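Careers > Production and Maintenance

Maintenance Technician, Cartoning and Case Packing (two positions)

Heneck builds and services cartoning machines, case erectors and tray sealers for dry food and household goods producers. The technician reports to Houda Metwally, service manager, and works on customer machines in the field and on rebuilds at the Bakke Road shop.

Duties
- Install and commission horizontal cartoners, including the 326 series, at customer sites.
- Diagnose faults in servo drives, vacuum pick heads and hot melt glue units.
- Carry out changeovers between carton sizes and record the settings on the job sheet.
- Replace chains, timing belts, bearings and suction cups to the service schedule.
- Train line operators on startup, jam clearing and cleaning.

Requirements
- Two-year technical degree or completed apprenticeship in mechanical or electrical maintenance.
- Three years on packaging lines running at 200 cartons per minute or faster.
- Able to read wiring diagrams and pneumatic drawings.
- Basic PLC troubleshooting. Program changes are handled by the controls group.
- Valid driver's license. Travel takes up almost 200 nights over two years, mostly by car.

Experience with Virix glue systems is useful but not required - training is given during the first six weeks.

Terms
Full time, hourly, with paid overtime and travel time. Shop hours start at 6:30 a.m. Tools, safety shoes and a service van are supplied. Both positions start in October.
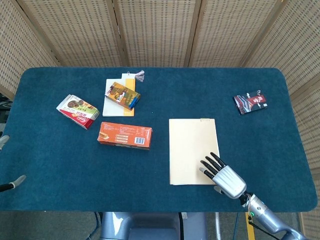

Photo: Heneck / L. Phelan

How to apply
Send a resume and a list of the machine types you have worked on to Tarek El Khatib, quoting reference 1818. Copies of certificates can wait until the interview. Selected applicants will be asked to complete a paid half-day trial in the shop, consisting of one size changeover and one fault-finding task on a cartoner. Travel to the trial is refunded against receipts.

Heneck Packaging Machinery | Contact | Privacy | Back to top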